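Barkcombe Street Outfits: data card

Version 3, May 2024

Summary

Barkcombe Street Outfits is a set of short written records of what people were wearing in the centre of Barkcombe. Each record lists garments from the outside in, with colour, main material, fit and where the wearer said the item came from. There are 1,084 records. The set contains text only.

Fields

outfit_id: running number, never reused
layer: outer, mid, base, lower, feet, extra
garment: one term from the Zesska word list
colour_main, colour_second: plain colour names, no shade names
material: as stated by the wearer or read from the label, otherwise blank
source: new, second-hand, handed down, home-made, unknown
note: free text, up to 138 characters

Colour names follow the collector's eye in daylight. Navy and black are confused more often than any other pair, and records taken after dusk in October should be treated with care on this point.
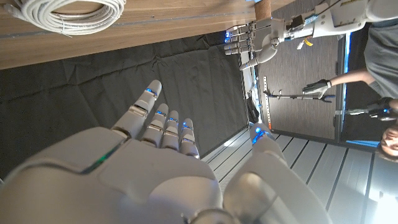

Can I work out from the source field how much of an outfit was bought second-hand?
Only in part. The field is filled in per garment, and wearers often remembered where a coat came from but not a T-shirt or a belt. Blank and unknown are different values — blank means the wearer was not asked.

Garment terms

Version 2 used "jacket" for anything with sleeves and a front opening. Version 3 splits this into jacket, overshirt, blazer and cardigan. Old records were recoded from their notes where the note allowed it; the rest keep the value jacket_old. Boots are split by height only. Western, Chelsea and work boots are named in the note field, with uneven spelling.

Knitwear labelled Briser or Minhas is entered under its garment term, with the label name in the note.

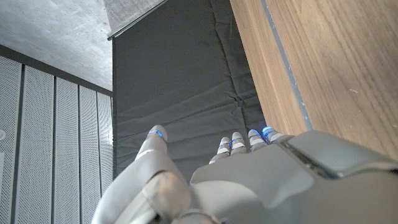

Minhas asked why scarves and bags share the layer "extra", as this makes it hard to tell a plain outfit from one with a single bright accessory. Filtering on garment as well as layer gets round it for now. A separate layer for bags is planned, but existing files will not change until then.

Known gaps

Sportswear is thin. Collectors worked near the shops and the market, and people on their way to the leisure centre take another road. Children's clothes are left out. Jewellery was recorded by one collector only and has been removed.

Files

outfits.csv holds all records, one row per garment. terms.csv holds the word list. changes.txt lists every recoded row with its old and new value. Text is UTF-8, fields are separated by commas, and notes are in double quotes.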